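**Stair nosing on a back step - glue, screws or both?**

Hello all. We moved to Rosser in June and the house has a side door with two steps down to the utility room. My mother-in-law is 84 and lovely and will not use the handrail, so I'd like something grippy on the edges before winter. I've been looking at the ribbed aluminium sort. The steps are old painted concrete, a bit crumbly at the front, and 832 mm wide. Do I glue it, screw it, or both? And does bare metal get slippery when people come in with wet shoes? Any advice gratefully received, I am handy but only up to a point!

---

**Reply from Sándor Hajdu**

Both, if the concrete will take it. I did the steps at our allotment hall in Arnusgate a few years back and learned most of this the slow way, so forgive the length.

Get the paint off first. Glue sticks beautifully to paint, and then the paint lets go of the step and you're back where you started. Wire brush, scraper, a good hoover, and then patch the crumbly front edge with repair mortar and leave it alone for as long as the tub says - I know it's tempting.
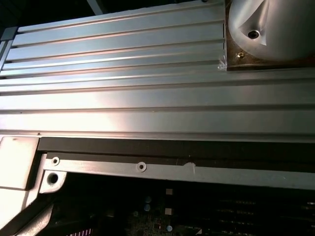
Cut each length a few millimetres short of the full width so it isn't jammed against the walls, and file the cut ends, especially if anyone goes about in socks. Drill and countersink the metal before you glue it down, then mark through the holes onto the step. Masonry bit, plugs, stainless screws. Don't drill right near the front edge or you'll knock a lump off, as I did.

As for wet shoes, plain ridges are better than smooth metal but I wouldn't rely on them for someone of 84. Look for a type with a gritty or rubber insert, ideally in a colour that shows up against the step. My own mother found the bright yellow far more use than the grip!

---

**Reply from Asutari**

just use grip tape, 2 minutes job

---

**Reply from rokstead_jean**

Tape lifted on mine within one winter, but it might do while you wait for the mortar to go off. I'd also put a light over that door.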